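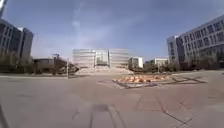 Codlow outdoor rover, trial unit, ticket opened by Utolby site services

Status: open, waiting on supplier

Hello again, and thank you for the quick reply to our first message. We're very taken with the Codlow on the whole (it has made quite a few friends here already!) but it keeps stopping on the long straight run up to the steps. It pauses, says "path uncertain", thinks for a bit and then wants one of us to press resume. We had 7 of these stops in the first 2 outings, which is rather more than the Testodent we tried before it.

Update, 2/3/25

We've done as you asked: cleaned the lens, loaded the Yurt map afresh and dropped the speed to 50 per cent.
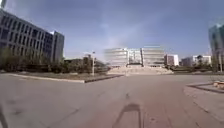 The slower speed did help a little, and the turns are lovely and smooth now, but the stops haven't gone away. I did wonder about the "ignore ground shadows" setting, which was off when the unit came to us. Should it be on for outdoor work? The manual only mentions it in the indoor chapter, so I've left it well alone until I hear from you.

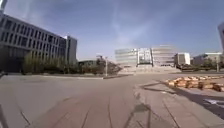 My other question is about the obstacle margin. Ours is still at the factory value, and I'd like to know whether it treats a dark patch of ground the same way as a solid thing. On the right of the plaza there's a long, low pile of planks with a big shadow falling across the paving beside it, and I'd want the rover to give the wood a wide berth without fretting over the shade. If you'd like the logs, tell me which folder and I'll gladly send them over.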